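About Turcotte

We make machines that pull, rub, bend and squash things until they give up, and then tell you the number at which they gave up. There are more glamorous ways to earn a living in laboratory instruments. We looked into a few of them and came back.

Turcotte was founded in 2000 by Huguette Sutherland, who had spent the earlier part of her career repairing other companies' tensile testers. Her view was that most of them were perfectly good machines ruined by the last five percent: a clamp that slipped, a load cell mounted where you would drop things on it, a manual translated by somebody with a grudge. She started out making replacement grips in a rented unit behind a tile warehouse. The grips sold. Customers then asked whether she would consider making the rest of the machine to go with them, and after saying no for a while she did.

The company is still privately held. We now employ 71 people at 2 sites. The main plant does machining, assembly and final calibration. The smaller one, which everybody calls the annex even though it has the better parking, holds the applications lab and the service department.

What we make

The Cloltside is our bench-top peel and adhesion tester. It handles tapes, labels, laminates, pouch seals and the little foil lids on yogurt that come off in strips. It has one motor, one column and a screen you can read with safety glasses on. We have been asked to add a touch-screen assistant with a friendly name. We have added a larger stop button.

The Bamisitz is the coefficient-of-friction instrument, for films, papers, coated sheet and flooring samples. It drags a sled across a surface at a steady speed and records how much the surface objects. The sled is weighed before it leaves us and its certificate travels in the lid of the case, where you will find it years from now while looking for something else.

The Ramov is the big one. It is a floor-standing universal frame for tension, compression and three-point bend, and it ships on its own pallet with its own set of instructions for getting it off the pallet. Please read those first. The second page matters more than the first, and we have moved it to the front in the current edition.

All three run the same software, which exports plain tables that open in whatever you already use. It does not need an internet connection, an account or your birthday.

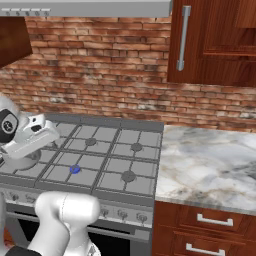 Simulated kitchen with a robotic arm over the stovetop.

How we work

Every instrument is assembled by one technician from bare frame to final check, and that technician signs the inside of the rear cover. If you call with a problem, we ask you for the signature, and with luck the person who built your machine will be the one who walks over to the phone. They are not always pleased about this, but they do know where the wires go.

We calibrate before shipping and again on site if you ask us to. We would like you to ask us to. A truck is a very thorough vibration test and we did not get to write the procedure.

Sample testing is available through the applications lab. Send us a few pieces of whatever you need measured, with a note saying what it is and whether it smells. We will run it, send you the curves and tell you which of our machines would suit it. Now and then the answer is none of them, and we will say so, with some sighing. The sales department has learned to live with this.

Parts and service

We stock spare parts for every model we have ever sold, including the early gray frames with the knob on the wrong side. Belts, grips, load cells and fuses normally ship within 2 working days. Displays for the oldest units take longer, as they come from a supplier who has retired twice.

Service contracts are optional. They cover a yearly visit, calibration, wear parts and the loan of a replacement instrument if yours has to come back to us. They do not cover coffee, which we mention only to save everyone an awkward conversation over the warranty form.

Training

Operator courses run at the annex every May, and at other times if enough people want one. The basic course covers sample preparation, gripping, test speed and how to read a curve without hoping. The advanced course is mostly about gripping. Lunch is included, and former students tell us it has improved.

Working here

We hire machinists, assemblers, electronics technicians and the occasional software developer who doesn't mind being in the same building as the users. Experience with test equipment is helpful. A habit of putting tools back is better. Open positions are posted at the front desk and on our jobs page, usually in that order.

Visiting us

Customers are welcome at both sites by appointment. Closed-toe shoes, please, and bring samples if you have them. If your navigation takes you to the tile warehouse, keep going to the next driveway. They are very nice about it but they have asked us to mention it.

Page last updated 03/07/2023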